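Lo que dejamos en la mesa: desperdicio de comida y envases en la cafetería de la escuela Ocampo

Informe de proyecto, asignatura de Ciencias Ambientales
Autoras: Anayeli Bañuelos y Nayeli Ledesma

Por qué elegimos este tema

La idea salió de una discusión en la fila del comedor. Nayeli decía que lo que más se tira es el pan; yo (Anayeli) estaba convencidísima de que eran los vasos. Ninguna tenía un solo dato, así que decidimos conseguirlo. ¡Y nos enganchamos! Empezamos queriendo saber quién tenía razón y terminamos leyendo sobre compostaje, pidiendo prestada una báscula al laboratorio y oliendo a cáscara de plátano durante medio mes de julio.

Nuestra pregunta quedó así: ¿cuánto peso de residuos sale de la cafetería en un turno de almuerzo, y qué parte de ese peso podría haberse comido, compostado o reciclado?

Comida y envases acaban casi siempre juntos sobre la misma superficie, y al final de una comida cuesta distinguir qué se puede aprovechar todavía. 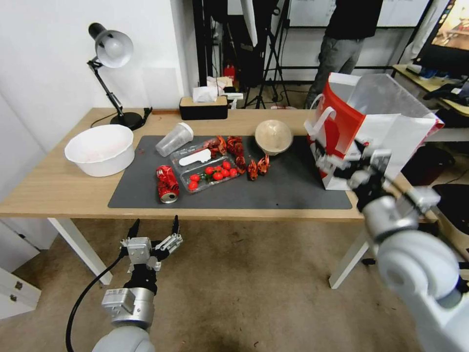
Cómo trabajamos

Pesamos los residuos de 4 turnos de almuerzo, siempre el de mediodía, que es el más concurrido. Pusimos cubos junto a la zona de bandejas, con carteles hechos a mano: restos de comida, plástico, metal y papel o cartón. Lo que llegaba mezclado lo separábamos nosotras con guantes — la parte menos glamurosa del proyecto, pero también la que más nos enseñó.

Cada cubo se pesaba vacío y lleno. Anotábamos los gramos en una libreta y después los pasábamos a una hoja de cálculo. El primer turno lo tuvimos que repetir porque olvidamos restar el peso de los cubos y los números salían disparatados. El turno repetido es el que aparece en este informe.

También pasamos una encuesta breve a 35 estudiantes. Preguntamos si suelen dejar comida, qué es lo que más dejan y si sabrían decir en qué cubo va un vaso de plástico con restos de bebida. Esta última pregunta provocó debates larguísimos en el patio, y nos encantó.

Resultados

En el turno con más residuos reunimos 3160 gramos de restos de comida y 735 gramos de envases. O sea, en peso gana la comida por muchísimo, y Nayeli no ha dejado de recordármelo. En volumen la historia cambia: los envases llenaban el cubo mucho antes, porque un vaso vacío ocupa casi lo mismo que uno lleno y pesa muy poco.

Entre los restos de comida predominaban las cortezas de pan, el arroz y la fruta apenas mordida. La fruta nos sorprendió. Varias personas explicaron en la encuesta que la cogen porque viene incluida en el menú, aunque no les apetezca, y luego no saben qué hacer con ella.

Con los envases, el problema principal era la mezcla. Un recipiente lleno de salsa mancha el papel que tiene debajo, y ese papel ya no sirve para reciclar. Basta mirar una mesa antes de recogerla para entender por qué conviene separar en el momento, con las cosas todavía a la vista.

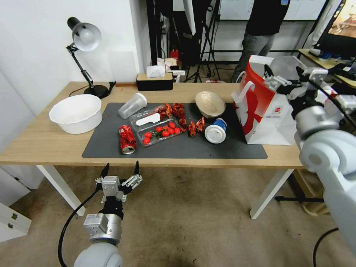 ¿Hay que lavar los envases antes de echarlos al cubo de reciclaje?

Con vaciarlos bien es suficiente en la mayoría de los casos. En nuestra cafetería bastaría con un cubo para líquidos y una espátula para raspar los restos, sin gastar agua en enjuagar pieza por pieza.

Lo que proponemos

Primero, que la fruta se ofrezca aparte y que cada cual la coja si la quiere. Junto a ella pondríamos una cesta de intercambio: quien no se vaya a comer su pieza entera y sin morder la deja allí y otra persona se la lleva.

Segundo, un compostador pequeño en el huerto. Hemos visitado el del centro Brakberg y funciona de maravilla — lo llevan los de segundo curso y usan el compost en los semilleros. Nos contaron que al principio se les llenó de mosquitas por echar demasiada fruta y poco material seco, así que ya sabemos por dónde empezar: hojas, cartón sin tinta y paciencia.

Tercero, mejores carteles. Los nuestros decían "plástico" y "papel", y la gente dudaba. Creemos que funcionaría mejor mostrar objetos concretos: el vaso, la lata, la servilleta usada.

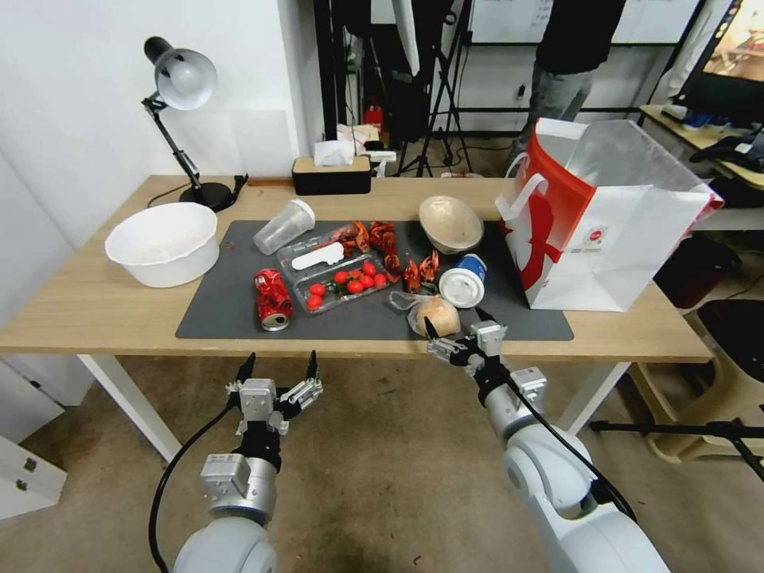
Figura 3. Restos de comida y envases usados sobre una mesa, con una lata de refresco aplastada.

Limitaciones

Cuatro turnos son pocos, y todos fueron en verano, cuando se come más fruta y menos guisos. Además, nuestra presencia junto a los cubos seguramente cambió el comportamiento de algunos compañeros (uno se terminó el arroz de pie, mirándonos fijamente). Nos gustaría repetir las mediciones en invierno y comparar menús.

Agradecimientos

Gracias al personal de cocina por la paciencia y por guardarnos los cubos cada tarde, y al grupo del huerto de Brakberg por dejarnos meter las manos en su compost. La libreta con los datos de cada turno está en el laboratorio, en el estante de las básculas, para quien quiera consultarla.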